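Setting up your Waaka kitchen timer

1. Pop in the batteries and hold the button till it beeps. Mine took two tries – don't panic!

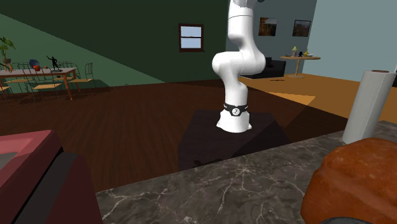
2. Pick a channel. I use 34 (Helmut Rieger swears by 92, but his walls are thicker).

Note: write your channel down somewhere.

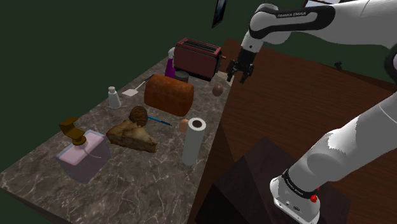

3. Find the timer a home where you can hear it. I like the far end of the counter, where the dark red toaster stands in the picture. Keep spray bottles away from the speaker, please!
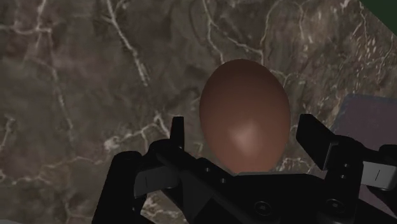 4. Set a short test time and walk off. If it stays quiet, go back to step 2.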